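Plileck pocket scorebook, second edition

I've scored for our Sunday side at Clakgate for 6 seasons and gone through most of the books on the market, so when Gillespie Kinnear passed me a Plileck in February I had low hopes. I love it! The bowling analysis sits right beside the batting, the boxes are big enough for a cold hand in April, and the paper takes a soft pencil and a rubber without going furry.

The first proper test was our match against Okeke, who made 393 (short boundary, very quick outfield, let's say no more). My old Sumano would have run out of room by tea. The Plileck has extra rows for long innings – and a fold-out flap for the fall of wickets, so you aren't flicking back and forth when the umpire wants a signal acknowledged.

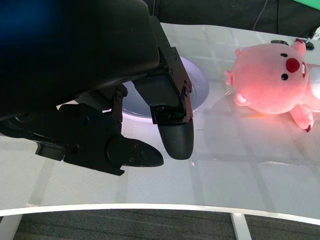
It lies flat too, right from the first page, thanks to the spiral binding. Bonifacio Calvo took over for around 10 overs while I padded up, and he'd never seen the layout before. I could read every ball of it afterwards.

Only 2 grumbles. The elastic strap is a bit feeble, and the column for wides is narrow if your opening bowler is anything like ours. I've already ordered another for the juniors.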